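Lullent Open Day Recordings: README

Posted in October by the Lullent demonstration group, Ondthorpe

# Lullent Open Day Recordings

This folder holds the recordings made at the Lullent open day in Ondthorpe. Visitors came through the workshop in small groups and watched a two-handed robot do short tabletop tasks. We kept the recordings from the head camera and are sharing them with the people who asked for them, mainly the teaching staff at Vedbridge and the group working on Parry.

Parry is the labeling tool used for the notes files. You don't need it to watch the recordings, but you do need it to edit the notes without breaking the time links.

## What is in the folder

- `episodes/` has the recordings, one subfolder per episode. There are 336 episodes.
- `notes/` has one plain text file per episode, with the task name, the object names and the result.
- `stills/` has 622 single pictures taken out of the recordings. They are for slides and printed handouts.
- `tasks.txt` lists the 14 tasks, with the wording that was read out to visitors.
- `CHANGES.txt` lists what is different from the first copy we sent out.

Episode numbers follow the order of recording. Some numbers are missing where a recording was stopped for a reason unrelated to the task, such as a group arriving early or a question that needed the arms parked. We did not renumber after removing those.

## How the demonstration ran

The table stood against the white wall panels at the back of the workshop, and visitors watched from the open side. The view from the head camera went to a large screen so that people at the back could follow what the hands were doing.

Before each task, the host read the line from `tasks.txt` and set out the objects. The operator then drove both hands from a desk behind the visitors. All of the episodes were driven by a person. There was no trained policy running at any point on the day, and the notes should not be read as results for one.

Most of the tasks are very small: take hold of a part, move it over, put it down, pass it across. We picked them so that a group could see a whole attempt, ask about it, and see a second attempt before moving on to the next room.
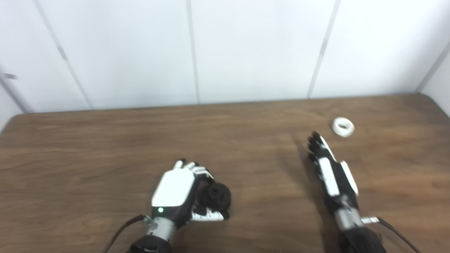
Each group saw 3 tasks. The host chose them from the list, and the choice was not random. Tasks that went well in the morning were chosen more often in the afternoon, so the number of episodes per task is uneven. If you need an even split, build it yourself from the notes.

Questions were taken between attempts. The most common one was whether the hands can feel what they hold. The host's answer on the day was that the operator was working by sight, and that is also the answer for this data: there are no touch readings in the folder. The next most common was why the robot was so slow. The speed limit was set low for the open day and left there. Please don't use the episode lengths as a measure of how fast the hands can work.

## How an episode is labeled

Every notes file has the same fields, in this order:

1. `task`: the short name from `tasks.txt`.
2. `objects`: everything loose on the table at the start, including things that are not part of the task.
3. `hand`: left, right or both. This means the hand that does the task. The other hand may still be in view.
4. `result`: done, partly done or not done.
5. `remarks`: free text. Often blank.

Object names are kept simple. A part is named by its color and general shape, such as "black part" or "white ring", and the same name is used wherever that object turns up. In the first copy we had several names for the same part, which made searching a nuisance. Those have been merged.

The `result` field was filled in by one person watching the recordings afterward. "Partly done" covers a wide range. It was used when the object was picked up but placed outside the marked area, and also when a grasp was lost and then recovered too late to finish. If the difference matters to you, read the remarks or watch the episode.

A hand that is resting on the table is still recorded. Its joint values are in the episode file along with those of the working hand, and they change slightly even when the hand looks still. We left those small changes in.
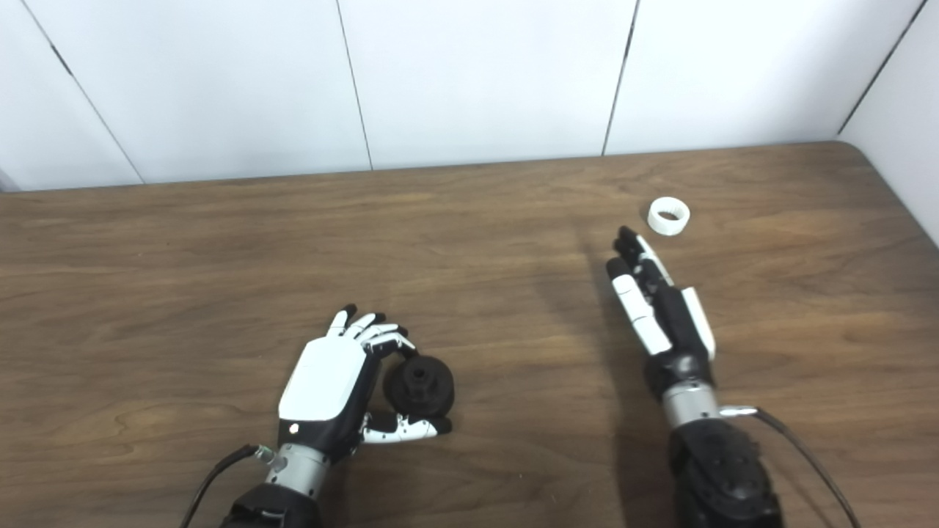 ## Known problems

- The clock on the operator's desk was behind the clock on the recording computer for the morning sessions. It was corrected over lunch. Morning episodes have been shifted to match, but a small error may remain.
- Lighting changes between the morning and the afternoon. The blinds were lowered after visitors complained of glare on the big screen.
- Hand shadows fall across the table in many episodes. Simple color matching tends to pick them up as objects, the black part especially.
- The table was nudged by a visitor during one of the afternoon sessions and pushed back by eye. Don't rely on a fixed table position across the whole set.
- There is no sound. It was recorded and then deleted, as visitors' voices were on it.

## Using the recordings

You may use the recordings and stills for teaching and for research. Please name Lullent as the source. If you publish work based on the notes, say which copy of the folder you used, as the object names differ between the first and second copies.

Vedbridge staff have asked whether the stills can go on classroom walls. They can. For large prints, ask us for the full-size files, because the ones in `stills/` were reduced to keep the download small.

Please don't pass the folder on. Send people to us so that we know who has it and can tell them about corrections.

## Next open day

We plan to run the same 14 tasks again so that the two sets can be compared. The table will be bolted down, the sound will be off from the start, and the host will follow a printed order of tasks. The notes format will stay as it is unless the Parry group needs a new field. Requests for extra tasks should reach us before the list is printed.

Contact: Lullent demonstration desk, Ondthorpe | © Lullent | Back to top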